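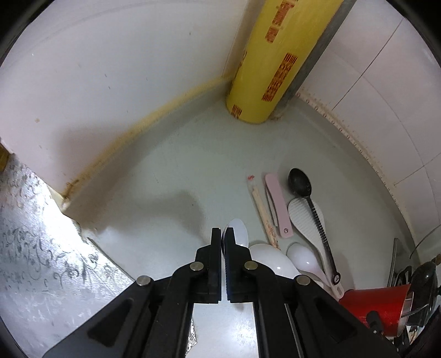

Tornholm Lease Manager
Setup Guide, Section 3: Adding a Building and Its Units

Complete this section before you enter any tenants. You need an account with the Portfolio Admin role. If you only have the Leasing role, the Add Building button is grayed out.

Before you start

Have the rent roll, the floor plans and the rentable area of each unit on hand. Areas must be in square feet.

Add the building

1. Open Portfolio and click Add Building.
2. Type the building name as it appears on the deed. The short name (for example, Drimar) is used on invoices and can be changed later.
3. Choose the property type: Office, Retail, Industrial or Mixed Use.
4. Enter the total rentable area and click Save.

Caution: The property type can't be changed after the first lease is posted. To correct it you have to archive the building and start again.

Add units

5. On the building page, click Units, then New Unit.
6. Enter the suite number, floor and rentable area.
7. Set the status to Vacant, Occupied or Off Market.
8. Repeat for each unit, or click Import to load a CSV file. An import file can hold up to 100 rows. Split larger buildings into separate files by floor.

Note: Suite numbers are treated as text. Suite 18 and Suite 018 are saved as two different units, and the import won't warn you.

Check the area total

9. Click Reconcile. The unit areas are added up and compared with the building total.
10. If the difference is more than 3 percent, the building is flagged and common area charges are held until it is cleared.

Shared lobbies and loading docks are the usual cause. Enter them as units with the status Off Market and check the Common Area box.

Assign a manager

11. Click People and select a property manager. Each building must have one.
12. Add a backup contact for after-hours notices.

Caution: Removing a manager also removes that person's approval rights on open work orders. Reassign the work orders first.

If you are moving records from Zamani, skip steps 5 to 8 and go to Section 4, Transferring Existing Records.

Section revised 29 January 2019 by Buppha Suwannarat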